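Paper cups: the questions I get asked most

I run a small party and picnic supplies shop called Trerska, online mostly, with a market table in Grondton when the weather behaves. Paper cups are the thing I sell more of than anything else, and they're also the thing people email me about at eleven at night before a birthday. So I've put my usual answers on one page. If yours isn't covered, write to me and I'll probably add it.

Which colours do you keep in all year?

Grey, yellow, white and a dark green. The yellow is a proper lemon yellow, quite loud, and it cheers up a table no end. The grey was a bit of a punt on my part (who wants a grey party cup?) but it's overtaken the white now and I'm very fond of it. Red and navy come and go. I order those in September for the winter parties and once they've gone, they've gone until spring.

Are the cups coloured inside as well?

No, white inside, and the rolled rim is white too. I like it that way, you can see what you're drinking and squash looks like squash. I did try some that were coloured all the way through and the orange juice looked like pond water in the blue ones. Never again.

Do grey and yellow go together? I'm worried it'll look like an office.

I get this one loads! Yes, they go together beautifully. Use the grey as your main cup and scatter the yellow through, or give the children yellow and the grown-ups grey, so you can tell at a glance which one has the wine in it. On a white table you don't need much else. A little bit of green helps, a few leaves in a jar or a small green bottle with a stem poked in it, and then stop. I have seen people add confetti as well and you'll be finding it in the carpet at Easter.

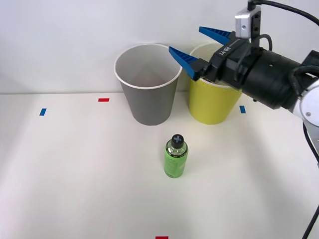
If you really can't decide, buy one sleeve of each and stand a cup of each colour on your own table for a day. You'll know by teatime. I send unopened sleeves out and take them back quite happily, so there's no harm in ordering both and returning the one you went off.

How many should I order for my party?

More than you think. People put a cup down, wander off to talk to somebody and take a fresh one. For a children's party I reckon on two each, and for an afternoon do in the garden I'd go to three. The last big order I packed was for a street party in Requena Gardens, 218 cups, and they rang me on the morning for another sleeve. Write names on them if you want to make them last. Pencil is fine on the matt ones, felt tip is better, and biro just skids about.

What sizes are the packs?

The ordinary sleeve is 66 cups and the bigger box is 100. I know 66 is an odd number to sell anything in, but it's what fits in the carton I use and I've got a cupboard full of those cartons. The box works out cheaper per cup if you've somewhere to keep the leftovers.

Can I put tea in them?

In the ones marked hot and cold, yes. The plain party ones are for cold drinks. They won't fall apart if someone pours coffee in, but they go soft and you can't hold them comfortably, and I'd feel terrible if a child got a lapful. If you want hot drinks, look for the Cultent range in the shop, it has a thicker wall. It only comes in grey and white at the moment. I keep asking for yellow.

They keep blowing over outside. Any tips?

All of these cups are wider at the top than at the bottom, so an empty one in a breeze is basically a kite. Leave them stacked upside down until people want them, or stand the stack in a shoebox. Don't set them all out along the table an hour early, lovely as it looks. I did that at my sister's do and spent the speeches on my hands and knees under a hedge.

Why won't my cups come apart?

They've been squashed. It happens if the sleeve lies on its side with something heavy on top, or if somebody shoves half-used stacks back together a bit too firmly. Twist, don't pull! Hold the bottom cup near its base and turn the top one gently by the rim. If a whole sleeve arrives stuck, tell me and I'll post another.

Can they go in the recycling?

Depends where you live, sorry. They've got a thin lining to keep the drink in and some councils take them and some don't. Ring yours or look on their website. Ours at home get a second life before the bin anyway, for seedlings mostly (poke a hole in the bottom with a skewer), and for paintbrushes, buttons, and a skittles game that got very competitive.

When will my order arrive?

I post every weekday morning except bank holidays. The Christmas break is a short one, and Wed 26 December is the last day I'm shut, so anything ordered over the holiday goes out the morning after. Put the colour you'd settle for in the notes box if you're in a hurry, and I'll swap it if I've run out.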